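Lutent Safe Bench Pack - my review

I've been using the Lutent pack since June and I like it a lot more than I thought I would! You get a ring binder of rules for running a robot arm near household stuff, plus 33 wipe-clean cards, and it's all in plain words (the old Bugti guide sent me to sleep by page 4).

The cable section is the best bit. It wants every loop checked at full reach before you start, and the straps looked at again after each 210 runs. Drawers get their own card too - you write down how far each one is open before the arm moves, and you stop the arm before you lean in to shift anything. I'd skipped that one for ages, so fair enough.
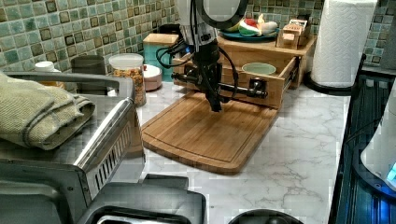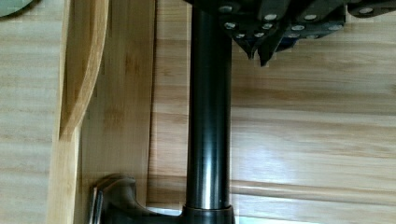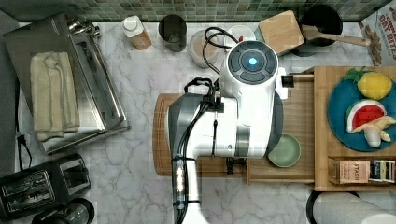 Kitchen counter work. Middle one is the wrist camera view, with the fingertips pointing down at the bamboo.

Grumbles? The cards for wrist cameras are thin, just a line on keeping the lens clean, and Titodeck covers that far better. The binder rings are also rubbish, mine popped open within a fortnight. And the log sheets have tiny boxes, so I print my own.

Four stars from me, and I'd buy the refill cards.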